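What I'm Buying for the Arm (and What I'm Not)

Posted 9 Aug 2024

The budget for the bench got settled last night, so I'm writing it down before I talk myself into something else.

The arm itself is paid for. I bought the Stestari secondhand in April and it has done everything I asked of it. What I never planned for was all the stuff around the arm. The first month I spent more on shipping for small parts than on the parts. This time I made a list first and set a limit of $222, which is what was left over from selling the old 3D printer.

Uriel Maldonado went through the list with me on the phone. He runs two Drovex arms in his garage and has already wasted money on most of the things I was about to waste money on. His main advice was to stop pricing sensors and look at what the gripper has to pick up in a normal session, then buy for that.

At the moment I'm working on drink service: bottles, bar tools, small cups. The bottles are the part that matters. They're round and smooth, and they have to go in and out of a rack made of curved rods, with very little room for the fingers on either side. A bottle that leans a bit is a different grasp from one that sits straight. The gripper pads I have now are the hard ones that came with the arm, and they are the weak point.

I keep oolong tea in the copper rack, with a couple of yellow things tucked into the loops to make it harder. The jigger stands next to it and the small metal cup is on the white tabletop behind the black bar. The gray mat stays mostly clear in the middle so I have somewhere to set things down.

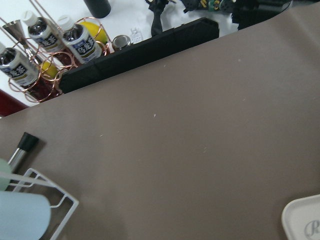 The list

Soft finger pads, two sets. Fuentealba sells them in packs and they wear out, so one set goes in the drawer. This is the first thing I'm ordering.

Cable clips and a sleeve. Cheap, and overdue. I'm getting a bag of 10.

A spare motor for the gripper. This is the big one and takes up more than half the money. I went back and forth on it. Menside quotes 6 weeks for delivery, and I don't want to sit out the fall waiting if the one I have quits.

A second mat, same gray. The white table throws glare on bright afternoons and I'd like to cover more of it.

Not this year: a second camera, the force sensor, and a better table. The force sensor alone was over $200 before tax and would have eaten everything else. Uriel has one and says he turned it off after the first week - he plans to mail it to me to try, so that can wait anyway.

Pads and clips get ordered tonight. The motor goes in when the printer money clears.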